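Fuvinel (software)

Fuvinel is a control and task-planning program for tabletop robot cells with two arms. It was first written at the Sedgwick workshop in Grallelby and is now maintained as part of the Stodance tool set. The program decides which arm should handle which object, plans a path for each arm, and keeps the two from running into each other while they share a small work area.

Background

Early work at Sedgwick used two separate control programs, one per arm, with a simple lock on the middle of the table. Only one arm could enter the locked area at a time. This was safe but slow, and it ruled out any task in which both grippers had to hold or steady the same item. Fuvinel replaced the lock with a single planner that treats the pair of arms as one machine. The older lock is still in the code as a fallback mode and can be turned on in the settings file.

Design

The program has 3 main parts, each running as its own process.

The perception process takes images from a fixed camera and produces a list of objects with a position, a rough shape and a confidence score. Round objects lying on their sides are a known weak point, as their resting angle is hard to judge from one view. Objects partly hidden under an arm keep their last known position until they come back into view -- the process marks them as "held over" and lowers their score with each update.

The planning process reads the list and assigns objects to arms. By default an object goes to the arm with the shorter reach to it. When several objects lie close together, the planner first looks for one that can be lifted without touching the others. If it finds none, it may plan a push with one gripper while the other stays clear.

The control process turns each plan into joint commands. It sends 448 commands per second to each arm and checks the distance between the two wrists at every step. If the gap drops below 29 millimeters, both arms slow down. A smaller limit, set by the user, stops them fully.

Cable handling

Later releases added a cable model. Cables that loop above the wrist take up space that a plain model of the arm leaves out, and in early tests the planner would send one arm through the loop of the other. Fuvinel now wraps each loop in a simple curved volume. Users can edit the volume by hand or fit it from a short recorded motion.

Tools

Stodance ships Fuvinel with a log viewer, a replay tool and a set of 33 test layouts made up of toys and household items. The replay tool can run a saved session against a new version of the planner and list every step where the two versions chose differently. It does not move the arms.

Limitations

Fuvinel supports two arms only, and both must be mounted at known, fixed positions. It has no model of soft objects. Camera calibration has to be repeated if the camera or either arm base is moved.

See also

Stodance log format
Motion planning
Parallel gripper

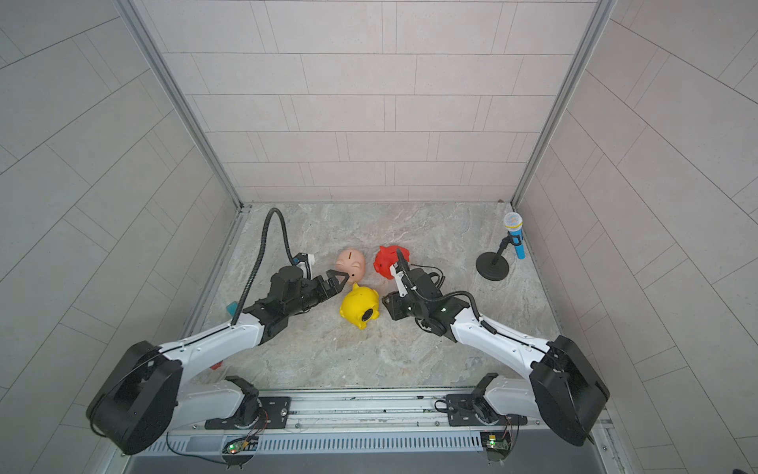 This page was last edited in January.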